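A small kitchen on a white table

Interview by Vojtěch Charvát

Sanaa Tawfik has worked with toy kitchens for most of her adult life. First she sold them, then she repaired them, and now she prepares play sets for Shehata, a lending house in Drandness from which families and kindergartens can borrow toys for a season. I visited her in February 2026. I had expected shelves up to the ceiling, but the conversation happened beside a white table with a few kitchen things on it, and most of what she told me was about this table.

"People think that my work is to collect," she said. "I have collected enough. My work now is to take away."

The lending house owns 745 pieces of play food, and this does not include the dishes. When she started, the sets were packed by the rule that a bigger box makes a happier child. The boxes came back with half of the pieces untouched, and the parents complained about the time they spent on the floor with the other half. Mrs. Tawfik asked if she could try smaller sets. She was given one table and the permission to use it until September.
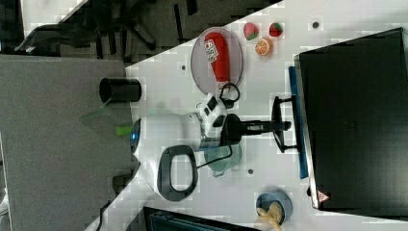

She begins every set with a plate, and she puts one thing on the plate that the child knows from home. For this set it is ketchup. I asked if this is not a strange choice, because a bottle does not belong on a plate. She laughed and said that I was thinking like a waiter.

"When the bottle stands at the back of the table, it is decoration. When it lies on the plate, somebody must do something. The child picks it up and asks where the food is. Then you have a game, and I did not need to explain any rules."

The food comes after this, and there is not much of it. She likes fruit with strong colors, and she likes when two pieces are of the same kind but do not look the same. Children of three or four years compare them for a long time, she told me, and they usually decide that one is for themselves and the other is for the guest. A slice of orange is useful in a different way. It is already cut, so it invites the question of who cut it.

"I had a boy who would not play with the orange before we found the knife," she said. "He was right. It is a serious question."

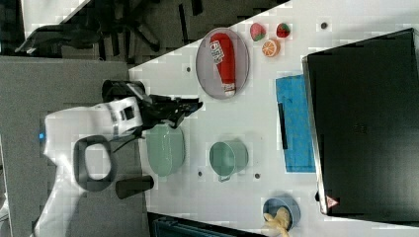 Ketchup on the plate, strawberries and a slice of orange at its side.

I wanted to know how she chooses the dishes. Here she became more strict. In her opinion a play kitchen needs dishes which look like they belong to one household, and for this reason she prefers to keep one color for the larger pieces. In the set we were looking at, this color is a soft green. She had nothing against blue, and she had let some blue in, but only for small things and for the cutting board.

"At home you do not have seven colors of pots," she said. "Maybe you have, but then you are a student."

Her colleague Hala Belkadi, who was writing labels in the same building and came in to say hello, does not agree with this. She believes that mixed colors help the children to remember where each thing goes when they tidy up. The two women have discussed it for a long time, and I understood that they will continue. Mrs. Belkadi pointed out that the lending house in Tuditz uses only mixed colors and loses fewer pieces. Mrs. Tawfik answered that Tuditz is a smaller town and the people there are more honest.

After Mrs. Belkadi had gone back to her labels, we spoke about holes. I mean the holes of the colander, which is for Mrs. Tawfik the most important object in any set. She has a theory that children who are tired of cooking will still wash. They put the fruit in, they shake it, they take it out, and they begin again. A pot is finished when the soup is finished, but washing can be done all afternoon.
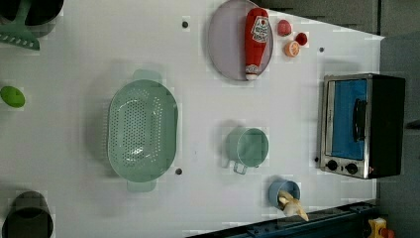 She also insists that the colander should be big. If it is too small, she says, it becomes a hat for a doll, and after this it never returns to the kitchen. With a big one there is space for all the fruit together, and two children can hold it at the same time, one at each end. She described to me a quarrel between two sisters which was solved exactly in this way, and she described it with so many details that I suspected the sisters were her own daughters. She did not confirm it.

The cups and small bowls she uses for another purpose. She puts something to eat in them with one end sticking out, so that a child can take hold of it easily. "You must show a little bit," she said. "If you hide it completely, they do not look. If you put it flat on the table, they have seen it already."

We came to the oven. A toy oven takes a lot of space, and I asked whether she had considered leaving it out. She had. She sent out one set without any oven and the family phoned on the second day to ask if it had been forgotten. Since then it stands always on the right side of her table, and she builds the rest to the left of it. She could not tell me why it must be the right side. Her mother's oven was on the right side, and so is hers.

Not everything on the table stays in the set. She lets a layout stand overnight, and the next morning she looks at it before she takes off her coat. If her eye stops at some piece, she moves it toward the edge, and what has been at the edge for a few days goes back to the shelf. The plate, the bottle, the fruit and the colander have not moved from the list.

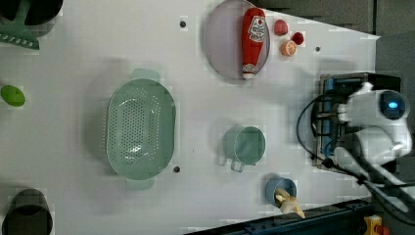

The colander and the mug, in the same green, with the small blue cup below the mug.

The results, as far as one can speak of results, are modest and she presents them like this. Last season 455 families borrowed a kitchen from the lending house, and the smaller sets came back more complete than the large ones. She does not want to say more than that. The director would like to offer the small set also in Ladley, where a kindergarten has asked for it, and the cost of this would be roughly 2,000 for boxes and printing. Mrs. Tawfik would prefer to wait until she is satisfied with the cutting board.

"It is a good board, but they put it on their head, or they use it for a telephone," she said. "I am thinking about bread. If there was bread, maybe they would cut."

I asked her at the end what she had as a toy when she was a child. She had a pan without a handle, from the real kitchen, and she cooked stones in it. She still remembers which stone was the potato.

The small kitchen set can be borrowed at Shehata in Drandness after registration at the desk. Families who already have a card do not need to register again.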